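Call for Participants: Household Storage Habits Study

Posted 2022-05-28

Plasari is looking for adults in the Pralley area to take part in a study of how people store things at home. We want to hear from renters and owners, people who live alone and people in shared or family homes. You do not need to be tidy.

What you will do

Keep a short diary for 10 days. Each entry is a few lines on what you put away, where it went, and whether you had trouble finding anything. Most entries take less than 15 minutes. At the end there are 2 phone interviews, one on the diary and one on your kitchen, closets and entryway.

Who can apply

You must be 18 or older and have lived at your current address since January or earlier. People who work in home organizing or furniture sales are not eligible. Only one person per household, please.

Payment

Participants who finish the diary and both interviews receive $192, paid by check or gift card. If you stop early you will be paid for the diary days you completed.

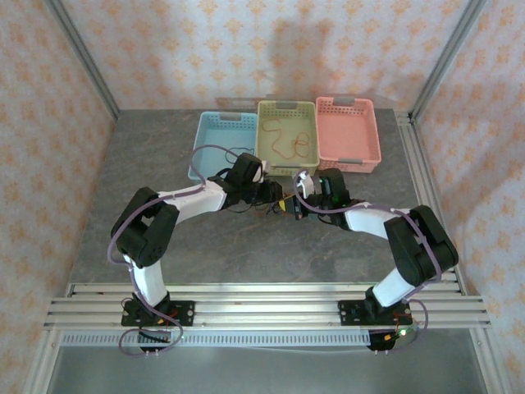
Diaries can be kept on paper or online. Paper booklets are mailed out with a return envelope - no postage needed. Your answers are stored under a number and your name is not used in the report.

How to apply

Fill out the short form at the Plasari front desk, Gerlach Building, or ask for one by mail. Spanish forms are available. We will call you either way.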